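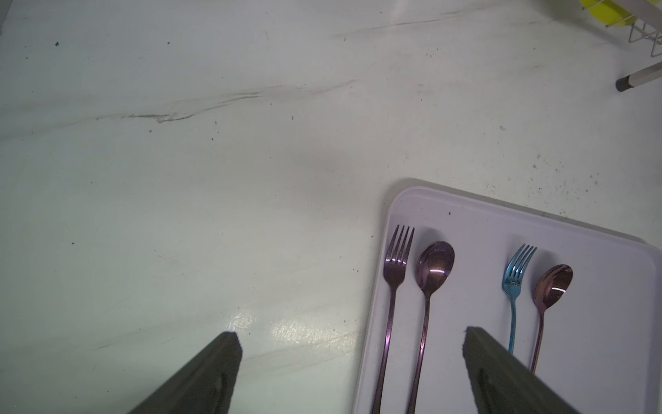 Kondska cutlery sorting result - does the method hold up?

Forum > Manipulation > Papers and preprints
Thread started 01/03/2019

gritpaper
Has anyone read the Kondska write-up properly? Short version for those who haven't: they train a picking policy from a wrist camera view like the one at the top, with no fixed overhead camera, and claim it copes with shiny cutlery better than the two-camera setups. 1000 demonstrations, 9 held-out layouts.

I'm not convinced. The held-out layouts are new arrangements of the same forks and spoons on the same counter. I'd call that a shuffle test. The word "unseen" is doing a lot of work in that abstract.

maner_bench
I've read it twice. You're being a bit hard on them. Metallic purple and blue forks on a white tray are a rotten thing to grasp from vision. Depth sensors hate that finish and the handles lie close together. If it can pick one without dragging its neighbour along, I'd like to know how.

gritpaper
Rotten for depth, yes. For plain colour I'd say it's close to a gift. Purple and turquoise against white? You could pull those out with a threshold. Show me dull steel on a steel drainer and I'll go quiet.

oddsocket
Agree with gritpaper on colour, but look at where the right finger is. It's over the tray and covering part of the handles. So the camera loses the bit you want to grip just as you get near it. Finding a purple fork is easy enough, knowing where its handle is once your own finger is in the way is the hard bit, and a threshold won't help you there.

gritpaper
Fair. That's the first decent argument for the paper I've seen, and the authors don't make it. They spend a page on network layers and one line on occlusion.

Esham_lurker
What counts as a success? I couldn't find it in the main text.

maner_bench
Appendix. Utensil lifted clear of the tray and held for 3 seconds. It doesn't have to be the one you asked for.

Esham_lurker
Sorry, what? So if I ask for the blue fork and get the spoon next to it, that's a pass?

maner_bench
For the grasping table, yes. There's a separate table for picking the right item and the numbers are a good deal worse. To be fair to them they do print it.

gritpaper
They print it in the appendix and leave it out of the abstract. Hmm.

tinwhistle
We tried something close to this on the Grīnberga arm last September. Wrist camera only, flat-tipped parallel fingers, glossy worktop. Two things hurt us. One was glare - a bright patch on the counter moved as the arm moved and the policy would sometimes drift towards it. The other was that it had learnt the tray edge. Turn the tray a little and grasps went wide, even with the cutlery laid out as before.

oddsocket
Did you train with the tray at different angles?

tinwhistle
A few. Not enough, clearly. Which is why I'd like to see how many angles Kondska used, and I can't find it anywhere.

maner_bench
I did email to ask. They said the tray was "placed by hand without measurement". Make of that what you will.

gritpaper
I make of it that they don't know. Placed by hand by the same people every day usually means the same spot, give or take a thumb's width.

Esham_lurker
Could somebody rerun it with the tray moved on purpose? The weights are up.

tinwhistle
I can have a go, but our fingers are narrower so it won't be a clean comparison. I'll use plain steel forks as well as coloured ones and post both sets, misses included.

gritpaper
Please do. And score wrong item as a fail.

maner_bench
Score it both ways, then we can compare with their tables.

tinwhistle
Both ways it is. Give me a couple of weeks, the arm is booked.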